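The Watico Ferry

In the year I turned fifty, my aunt left me her kitchen, by which I mean she left me the whole house in Pekusska, but the kitchen was the only room she had ever really lived in. The rest of it was hallways and folded blankets. I drove up in July with two suitcases and a box of books I had been meaning to read, and I told everyone at work I would be gone until the place was sold.

Pekusska is the sort of town you reach on purpose. There is one road in, and it stops at the river, and if you want to go farther you take the Watico ferry across to Hikik and hope the weather holds. My aunt had sold tickets for that ferry for 31 years. She sat in a green booth at the landing with a thermos and a paperback, and she knew every car that crossed and most of the dogs inside them. When the ferry company put in a machine she went home, repainted her bedroom, and had the kitchen done over from top to bottom with her savings. She told me on the phone that she had spent her life in a box the size of a closet and now she was going to have a counter she could lie down on.
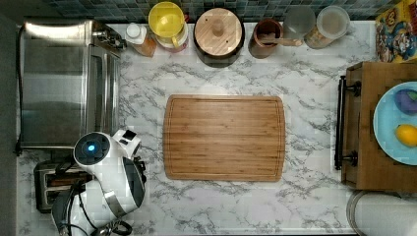

The counter, with the bamboo board in its place.

I had expected to be sad in there, and I was, but mostly I was hungry. Grief does that to our family. The first evening I ate toast standing up, and then more toast, and listened to the ferry horn come up the hill. It used to sound at six and at nine, and my aunt would lift one finger without looking up from whatever she was doing, as if the captain could see her and might be hurt if she didn't.

On the third day I found the tickets. They were in the hall closet under the blankets, in a biscuit tin, each one with a hole punched through the corner – used tickets, the passenger's half, which by rights should have gone home in somebody's pocket. On the back of each she had written a line in pencil. "Going to meet the baby." "Forgot her umbrella, went back, made it." "Says he is not coming home and then asks me when the last boat is." I sat down on the floor with my back against the wall and read until my legs went numb. There were over 800 of them, and I know this only because she had numbered every one in the corner, the way she numbered her jam.

They were not all interesting. A good many said only "wind" or "nice hat." But number 639 I read several times. It said, "My niece, first time alone, pretending not to be scared. Gave her the window side." I was nine that summer. I remembered the crossing perfectly well, the gray water and the smell of rope, and I had always believed I had fooled her.

I carried the tin down to the landing the next morning. The green booth was still there, locked, with a wasp nest in the window, and the old woman who sells coffee out of the Kostiuk bait shop came out to see what I was doing. She looked through the tickets for a long time without saying anything, licking her thumb to turn them over. When she found her own she laughed so hard she had to put her cup down on the railing, though she wouldn't let me see what it said.
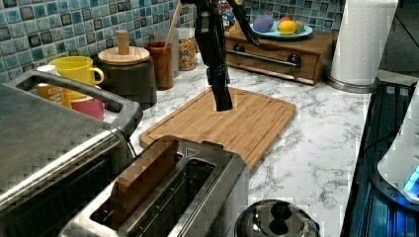 Did my aunt ever take the ferry herself?

Only once that anybody in Pekusska could remember, on the day after she retired, across to Hikik and straight back again on the same boat without getting off.

The woman at the bait shop told me about it while she wiped down the lids. My aunt had worn her good coat, she said, and stood at the rail both ways, and afterward she bought a coffee and remarked that it was shorter than she'd thought. All those years of watching it go and she had pictured a much longer trip.

I thought about that the whole way up the hill, which is steep and gives you plenty of time. I had planned to call the agent that afternoon. There was a form to sign, and a man coming to measure the rooms, and I had already picked out which of the blankets I would keep. What I did was make soup. It took me most of the day, with the back door propped open and the radio going, and there was far too much of it, so I put a lid on the pot and carried it down to the landing for whoever was waiting on the six o'clock.
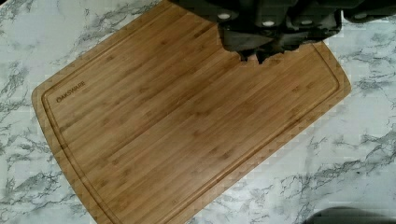 Needs salt, said the woman from the bait shop, and then she held out her cup for more. Your aunt's did too, she added, and we all told her so, and she never once listened.

So I went back up for the salt. The horn sounded while I was still in the hallway, with my hand on the kitchen door, and I had my finger in the air before I noticed.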